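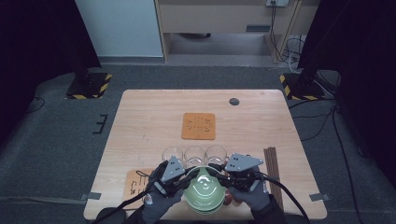
Figure 3. Stacked green bowls at the front edge of the table, with three drinking glasses in a row behind them and a square cork trivet further back.

31 May 2018 — Ustyna Shevchuk, Rostyslav Stetsiuk
Last updated: 31 May
Filed under: Household Objects / Working Papers

3.2 Stacking and the use of table depth

The second part of the Zaditcombe study concerns how tableware is arranged on a table between meals, when it has been taken out of the cupboard but not yet laid. We call this the staging period. Earlier work by Malinowski treated staging as a short form of storage and applied the same measures to both. Our records do not support that treatment. Items in storage are grouped by shape and size, while items in staging are grouped by the order in which they will be needed, and the two groupings coincide only for bowls and plates.

Bowls were stacked in nearly all of the 641 arrangements we coded. Figure 3 shows a typical stack: the rims of the lower bowls remain visible near the base, and only the top bowl presents its full interior. A stack of this kind occupies the floor area of a single bowl and leaves the remaining depth of the table free. It also has a cost. The lowest bowl cannot be reached without lifting the others, and the stack must be moved as a unit or taken down from the top. Participants placed stacks close to the front edge far more often than at the rear, a preference that was stronger for bowls than for plates.

Drinking glasses followed a different rule. They were seldom nested, even where their taper would have allowed it, and were set out side by side. The row in Figure 3 lies directly behind the bowls and runs from left to right. We coded such a row as a second rank. Second-rank glasses are reached over or past the first rank, and clear glass makes the position of the rim harder to judge against a pale tabletop. Antoniuk (personal communication) reports a similar arrangement in the Rollilska households, but with the glasses to one side of the bowls.

Trivets were the least consistent item. We had expected them to be placed last, shortly before a hot dish was brought in. In the Honholm subset they were often put down first and the other items arranged in front of them. A cork trivet toward the middle of the table, as in Figure 3, reserves a place for the serving dish and in effect sets the rear limit of the second rank. Fixed features of the tabletop were coded separately. A grommet hole near the rear edge, for example, was recorded as unusable surface, although its area is small — its main effect is that flat items tend to be kept clear of it.

Two coders worked independently from the still images. Disagreements were concentrated in 14 arrangements, most of them cases in which a small object stood beside a stack and could be assigned either to the first rank or to no rank. These were settled by Palamarchuk, who had not taken part in the initial coding. Small objects touching a stack were assigned to its rank; all others were left unranked. Applying the rule to the Derkach pilot data, collected in January, did not change the order of the categories reported in Section 3.1.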